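The Levwood Letter
11 Oct 2019

Something old, something new, something that won't come off your finger

Every fall, once the last of the summer weddings has been paid for, our inbox fills up with the same kind of message. It starts politely, asks how we are, and gets to the point in the second paragraph: the ring doesn't fit anymore. Sometimes it's the bride's. More often it's the groom's, who told us in April that he didn't need to be sized, he was pretty sure he was a ten.

He was not a ten.

So this month's item is about fingers. We know you were hoping for the sale on veils (it's further down, be patient).

Fingers change size all day long. They are smaller in the morning, bigger after a salty dinner, smaller again in a cold parking lot, and enormous on an airplane. If you get measured once, at a mall, in a hurry, holding an iced coffee, you will get a number that was true for that iced coffee. We ask couples to be measured at least twice, on different days, and once in the evening. Most people do it once and write down the answer they liked better.

Width matters too, and it catches people out. A narrow band slides over the knuckle without much argument. A wide one grips. If you tried on a thin sizing ring and then ordered one of the broad Dindura bands, you'll probably want to go up by a half size. The Dindura order form has a box for this. Almost 2000 of those forms have come through our back office since we started carrying the line, and the box is the part people skip, right after they skip the part that says please do not skip the box. 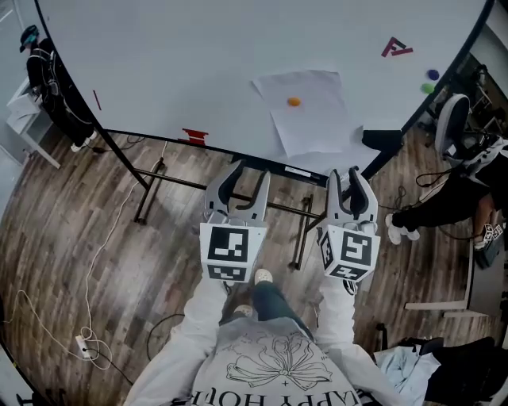 Photo: Levwood

Now, the metals. The Durelent bands are the gray ones the grooms like, and we like them too. They shrug off scratches and they don't cost much. What they don't do is resize. At all. A jeweler can't cut one open and add a little, the way you would with gold. If you gain or lose a size, you exchange it, and the exchange window on a Durelent ring is 19 months from the day of purchase. We think that's generous. We also get a letter from somebody in month 20 on a regular basis, and we read every one with sympathy.

Gold and platinum are more forgiving. One size up or down is an ordinary job, and two is usually possible if the band is plain. Anything with stones set all the way around is another story. You can't stretch a full circle of diamonds without upsetting the diamonds. If you have your heart set on a full eternity band, get measured like you mean it, or ask about the Nel style, which leaves a short plain stretch on the palm side. You won't see it unless you go looking, and your future jeweler will think fondly of you.

Resizing a plain gold band takes us 5 working days. It takes longer in the two weeks before a holiday, when everyone remembers at once that there will be family photographs. Please don't drop a ring off on your way to the rehearsal dinner. It has happened. The couple borrowed a ring from an aunt, and we understand the aunt got it back.

A few practical matters, in no special order:

If a ring is stuck, hold your hand above your head for a few minutes and use dish soap and cool water. Don't yank. If the finger is turning a color, stop reading a jewelry newsletter and go see a doctor.

If a ring is too loose, don't wrap tape around it. Tape holds lotion, soap and crumbs against your skin. We sell small clear sizing inserts in packs of four, and they work nicely until you can come in.

If you're planning a surprise proposal, borrow a ring your partner wears, and check which finger it lives on. A ring that fits the right middle finger tells us a lot about the right middle finger.

If you're between sizes, go with the one that needs a small tug over the knuckle – you want it to put up a bit of a fight on the way off.

Sizing is free at both counters, whether or not you bought from us. Bring the ring, bring the finger, and leave the coffee in the car.

Veils, as promised: last season's fingertip and chapel lengths are marked down until the rack is empty. They come in one size and fit everybody.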